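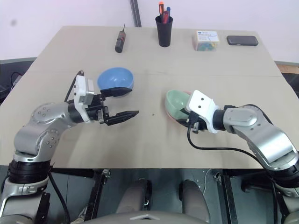
Department of Name Studies and Family History, Vestbridge College

Week 2 handout — farm names as surnames

Last week we got stuck on patronymics, so let me pick up where the bell cut me off. A patronymic tells you who the father was. A farm name tells you where somebody lived, and in Norway that could change every time the family moved. I love these, but they'll drive you up the wall when you start building a tree!

Take Midtbø. The first part is "middle" and the second is an old word for a farm or dwelling, so you get "the middle farm." Plenty of places had a middle farm (of course they did), and two people called Midtbø may be no relation at all. Please don't join them up on your chart until you've got a parish record that ties them together.

A man who moved onto his wife's farm often took its name. So brothers can turn up under different surnames, and one person can have two or three over a lifetime. Yen-ting Tu asked whether the priest would note the old name as well — sometimes, yes, and you should copy down both exactly as written, odd spellings and all. 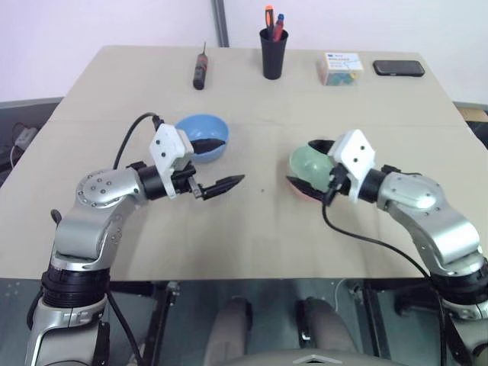

Two arms and a light blue bowl on a beige tabletop.

For next time, read pages 12 to 49 in the course packet. Kartini Entili and Kurniawati Sopacua are going first with their surname reports, so bring questions for them. If your own family name won't budge, pick a neighbor's (ask first!). Spelling variants go in a separate column, please, with the year next to each one.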